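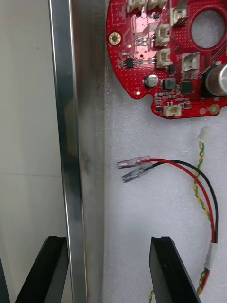 4. Handling and recording of the boards

4.1 Intake

The boards were received at the Drevinell workshop in Tureven in mixed crates, most of them already out of their housings. The crates had been packed by the collection depots, and each depot packed in its own way. Some had put card between the boards. Others had laid them in loose, with the leads still attached and tangled together. We kept the crates as they came and did not re-sort them before intake, as the condition on arrival was one of the things we wanted to record.

In all, 2315 boards were logged. Each was given a paper tag with a running number, tied through a mounting hole where there was one free. Where no hole was free the tag was placed with the board in an open bag. We did not use adhesive labels. A short trial in March had shown that the glue lifted the printed marks from older boards, and the printed marks are often the only way to tell two revisions of the same board apart.

Intake records held the tag number, the depot, the outline of the board (rectangular, round or other), the colour of the board, and whether any leads were present. Nothing was unplugged at this stage. If a lead was attached at both ends to separate boards, the pair shared one number until they were taken apart at the bench.

4.2 The work surface

All inspection was done on white textured foam sheet. The first surface we tried was a dark rubber mat of the kind found in most repair shops, and it was a poor choice for this job. Black chips and inductors that had come off a board could not be seen against it, and a board with parts soldered through to the underside rocked when it was touched. On the foam the underside parts sink in a little and the board stays put. Loose screws and small parts also show up well against white, and the texture keeps them from rolling.

The foam has two drawbacks. It marks easily, so that sheets used for boards with sharp trimmed pins had to be replaced often. It is also not a substitute for a grounded mat where a board is to be powered, and no board was powered on it. Electrical tests were done at a separate bench and are reported in Section 5.

Farooqui recommends a raised cradle for boards with an irregular outline. We tried a cradle for the first few crates and gave it up. It suited rectangular boards, which needed it least, and it did not grip round boards or boards with notched edges unless the clamps were reset each time.

4.3 Round boards

Round boards are treated separately in this paper. They made up a small share of the intake but took up a good deal of the bench time, for reasons that have mostly to do with how they are laid out. A rectangular board usually has its connectors along one or two edges, all facing outward, so that leads can be pulled without reaching across other parts. On a round board the edge is often taken up by notches, stepped cut-outs and mounting points, and the connectors are pushed in toward the middle.

Figure 2 is typical of the group in this respect. White connectors stand side by side near the top of the red board, two more are stacked in the middle, and another sits on the lobe near the lower edge. Small surface-mount parts fill much of the space between. A large round hole passes through the board, and the mounting holes are ringed in gold. An inspector who wants to check the pins in the middle pair has to work over the smaller parts to reach them.

Large holes cause trouble of their own. They leave less room for everything else, and tall parts end up close to the connectors. A cylindrical capacitor lying on its side, of the sort seen at the right of Figure 2, is easily knocked by the heel of the hand. We found bent capacitor legs on round boards from every depot, including the depot that packed with card, and we take this as a sign that at least part of the damage was done when the boards were removed and not in transport. We have no direct evidence on this point.

The orientation of round boards also had to be settled before notes could be compared. With a rectangular board, inspectors will usually agree on which way is up from the direction of the printing. On round boards the printing may run in several directions. After some early confusion we adopted the rule that the largest group of printed characters is read upright, and that positions are given as on a clock face from there. Where there was a tie, the inspector chose and drew an arrow on the record sheet.

4.4 Leads and terminals

Leads were present with 1171 of the boards at intake. They were recorded by colour, by the type of terminal at each free end, and by whether the terminal was covered. We used three words for cover: bare, sleeved and moulded. A sleeved terminal has a separate tube or boot pushed over it, which can in principle be slid back. A moulded one has its cover formed in place.

The red and black pair lying below the board in Figure 2 shows the sleeved type. Each wire ends in a female spade connector in a clear plastic sleeve. Clear sleeves were by far the easiest to inspect. The crimp can be looked at through the plastic, and the sleeve need not be moved at all. With coloured sleeves the inspector has to slide the cover back along the wire, and on older leads the plastic had sometimes hardened and split when this was tried. After the first splits we stopped moving coloured sleeves and recorded the crimp as "not seen".

A colour code was not taken as proof of polarity. Red and black pairs were common, and in most cases the markings beside the matching terminals on the board agreed with them, but there were exceptions and we did not wish to carry an assumption into the electrical tests. Polarity was read from the board or left blank.

Leads that came loose from a board during handling were laid out on the foam beside it with their terminals pointing the same way, then bagged under the same tag. This sounds fussy. It came about because two inspectors had been counting terminals differently — one by wire, one by wire end — and laying the ends side by side settled the matter without further discussion.

4.5 Connector condition

Connectors were graded by eye under a bench lamp and, where there was doubt, with a hand lens. The grades follow Lesach with one change. Lesach gives a single grade to the whole board, set by its worst connector. We graded each connector and kept the individual grades, as a board with one broken housing and several sound ones is still useful as a source of parts.

The grades were as follows.

Sound: housing whole, all pins straight and free of visible corrosion.
Marked: housing scratched or discoloured, pins straight.
Doubtful: one or more pins out of line, or a deposit on the pins that might be flux, dust or corrosion.
Failed: housing cracked through, pin missing or pin broken.

White housings were graded more strictly than black ones, without anyone having intended it. Yellowing is obvious on white plastic and hard to see on black. When a batch was regraded by Tsutomu Chiba, who had not seen the first set of grades, most of the disagreements were between "sound" and "marked" and most of those were on white housings. We have therefore merged the two grades in the tables that follow. The distinction is kept in the raw records for anyone who wants it.

"Doubtful" was the hardest grade to apply on round boards. Pins in connectors near the centre could often be seen only at a slant, and a straight pin seen at a slant can look bent. Inspectors were told to turn the board on the foam and look again from the far side before writing anything down. Over 1000 connectors were looked at a second time in this way.

4.6 Storage after inspection

Inspected boards were stored flat, one to a tray, with the foam cut to the tray. Stacking was allowed only for boards with no tall parts. Round boards were not stacked. Bagged leads were kept in the tray with the board and placed to one side of it, since a spade terminal resting on a board can scratch the surface coating even when it is sleeved. The trays were shelved by tag number, with no attempt to group boards by type, and the record sheets were closed on Oct 31, 2024. Boards that arrived after that date are not included here.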